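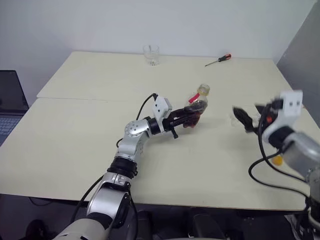
White tables pushed together, with the seam running across.

Review: Hurnmont Tsegaye Laparoscopic Box Trainer
Golnar Ghasemi
Posted 10 February 2015

The Tsegaye is a box trainer for basic laparoscopic skills. It comes from Hurnmont, who until now have mostly sold suture pads and knot boards. I bought one for our residents at Rolemness in July and have used it myself for practice between cases. We already owned a Grullstead, so most of what follows compares the two.

What you get

The trainer comes in one carton. Inside are the base, the curved top panel, a camera on a gooseneck, a power supply, a video cable, a peg board with rubber rings, a suturing block with a clamp, and a pair of needle drivers. There are no graspers and no scissors. The order page does list the contents correctly, but the product photo shows a full set of instruments laid out in front of the box, and I know of at least one other buyer who assumed they were included. If you don't have expired or retired instruments from the OR to use, add the cost of a Maryland and a pair of scissors.

The box is 46 cm wide. It will sit on an ordinary desk, though you will want room in front of it for your forearms and behind it for the monitor. No monitor is supplied. We run ours to an old flat screen that was being thrown out by the clinic, and it works fine with that.

Setup

The base unfolds and the top panel drops into slots at the corners. The printed instructions are a single folded sheet with small drawings. The drawing for the camera arm is wrong. It shows the clamp on the outside of the back wall, and if you put it there the camera can't reach the center of the field. It goes on the inside. Hurnmont's support person, Wichai Wattanapong, confirmed this by email the next day and said the sheet was being reprinted.

Once I had that sorted out, putting it together was quick. Folding it back down is slower, as the corner slots grip hard and the top panel has to come straight up. Residents who pull on one side will crack it eventually. Ours has a white stress line at one corner already.

Camera and picture

The camera has a fixed focus. At the middle of the working area the picture is sharp. At the front edge, near the trainee, it goes soft, and you notice that when you are trying to load a needle close to yourself. There is a light ring around the lens with high and low settings. High washes out anything pale, including the suturing block supplied with the kit, which is a light tan. We leave it on low.

There is some delay between hand and screen. It is small and I stopped noticing it after a few sessions. Hajar Slaoui, one of our senior residents, noticed it every time and found it annoying during intracorporeal knots. On the Grullstead she has no such complaint. If your trainees are beginners they probably won't care. If they are preparing for a timed test, I would have them do the last few weeks on something else.

The gooseneck holds its position well. I expected it to sag and it hasn't. You can also take the camera off the arm and pass it through a port to be held by an assistant, and this is the part of the design I like best. Camera holding is the first job a junior resident gets in the room, and few box trainers let you practice it. The camera body is lighter than a real scope and has no light cord pulling on it, so the feel isn't the same, but keeping the horizon level and following the instrument tips can be taught on it. It doesn't have an angled lens. Anyone who needs to learn a 30-degree scope will have to learn it elsewhere.

Ports

The top panel has a row of openings fitted with rubber grommets. The grommets are stiff when new. For the first month instruments dragged in them enough that fine movements came out jerky. Hurnmont sells a silicone lubricant for this. We used the jelly we had on hand and the problem went away, but wipe it off afterward or it collects lint.

The spacing suits a standard two-handed setup with the camera between. It is less good if you want both working ports on the same side, as many of us do for an appendix. The openings on each side are close together and the handles knock into each other. Hamdia Gashaw, who teaches our interns, got around it by using the lowest opening on one side and the highest on the other. Fine for practice, though the angle is steeper than I'd choose in a patient.

Real trocars will go in if you pull the grommets out. They sit loosely and tilt. I would stay with the grommets.

The exercises

The peg board is good. The pegs are firm, the rings are a sensible size, and the base has rubber feet that stop it from sliding. Residents who had done the same exercise on the Grullstead moved over to this one with no trouble.

There is no cutting exercise in the kit. You can make one by drawing a circle on gauze and hanging it from a pair of clips, and the box has clip points for that on the inside walls. The clips themselves are extra. We use office binder clips.

The suturing block is the weak part. It is a foam core with a thin skin, and the skin tears. A stitch placed with the proper curve of the needle holds. A stitch dragged through straight rips out. I suppose that teaches something, but a first-year resident gets through a block very fast, and the replacements are sold only in a pack of 4 at $90. That is too much for what they are. We now cut up pads from another supplier and hold them in the clamp, which takes them without any fuss. The clamp is metal and well made.

The needle drivers are usable. The ratchet is coarse, and on one of them it sticks when closed all the way. The jaws hold a needle well enough. They are practice instruments and should be marked so that they don't end up in a tray. Ours have yellow tape on the handles.

How we used it

We keep the trainer in the residents' workroom with the door open. I asked people to do short sessions, and to write down their times on a sheet taped to the wall. Some did and some didn't. The interns improved at peg transfer over the fall, as interns generally do with any trainer, so I won't credit the Tsegaye with it in particular. What I can say is that it got used. The Grullstead lives in a locked simulation room across the street, and you have to sign for the key. Its picture is better and its instruments are better, and it sits there most of the week.

Gadisa Kahsay took the box home for a stretch when he was on a light rotation. He carried it on the bus in the carton. There is no carrying case and no handle, and he suggested that Hurnmont make one. I'd second that. Folded, the box is flat enough to carry under one arm, but the camera and cables have to go in a separate bag, and the power supply is the sort of thing that gets left behind.

Height matters more than the manual lets on. On a regular table the handles come up too high for anyone short, and the shoulders start to ache. On a low table, tall residents stoop. An adjustable table solves it. We don't have one, so the shorter residents stand on a step, the same as they do in the OR.

Cleaning and wear

The panels wipe clean with a damp cloth. Alcohol wipes leave a haze on the top panel, so skip them. The manual says not to use animal tissue in the box, and I agree, because there is no tray and the seams at the base are open. If you want to practice on chicken or pig bowel, buy something with a liner.

After this much use, the wear comes down to the stress line I mentioned, one loose rubber foot, and a video cable that cuts out when it is bent near the plug. Hurnmont replaced the cable free of charge. It came in the mail without my having to send back the old one.

The warranty is 2 years on the camera. The grommets and the block aren't covered.

Compared with the Grullstead

The Grullstead costs a good deal more, has an adjustable focus, and comes with a full set of instruments. It is also heavy and needs its own cart. If you have a simulation room and money for one trainer that will stay put, get the Grullstead. If you want something in the workroom that people will pick up between pages, or something a resident can take home, the Tsegaye does that job for less. I would buy a second one before I bought a second Grullstead.

Good: holds its camera position, handheld camera option, solid peg board and clamp, folds flat, helpful support.

Bad: soft focus at the near edge, slight video delay, stiff grommets at first, poor suturing block, wrong drawing in the instructions, no case.

I paid for the trainer out of our education fund. Hurnmont didn't know I was going to review it. I will add a note here if the corner goes.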